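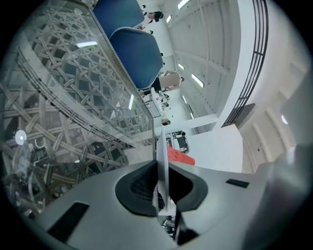
Glass-top table, meeting corner – April 12, 2023

Second round on the table question. I was asked to say whether the glass top stays or goes before the August refit, and I'm still not convinced by the arguments on either side.

What we have: a large clear panel with a beveled edge, a woven lattice pattern of beige and gray bands behind or in it, blue upholstered chairs next to it. Everyone who comes through says it looks nice. I don't doubt it. My trouble is with using it as a work surface.

Glare. The ceiling lights come straight back at you off the glass. The Sowah people told us their anti-glare film would fix this. I stuck down the sample and sat in the same chair with the same printed page, once with film and once without. Could not tell which was which until I ran a fingernail over it. Maybe a bit softer at the far side. Not worth 287 for the roll in my view, and that price is before anybody fits it.

Pattern. Small parts are hard to find against the crisscross. I put nine M3 washers down and looked for them again after lunch. Found them all, but two took far longer than they should have. Colleagues say you get used to it. Perhaps – I've been working in this room long enough that I should have by now.

Replacement. Rovard quoted 412 for a plain white top cut to size. The quote says "scratch resistant" and gives no test or standard. Asked for one, got the brochure again. Clistum has not answered.

Chairs. Navy fabric, slightly mottled, so marks won't show much. People take that as a point in their favor. I take it as a reason to clean them on a schedule and not by eye. The sheet from Odia says to vacuum and spot clean, which is what every sheet says.

Where I am now: keep the glass, skip the film, put a plain gray mat down when sorting small stuff. We have two mats in the drawer already. If Rovard sends real numbers on the surface I'll look again.

To do: peel the film sample off before the glue sets. Check the bevel for chips, all the way along. Ask who signed off on "easy to clean" in the old order, and what they cleaned it with.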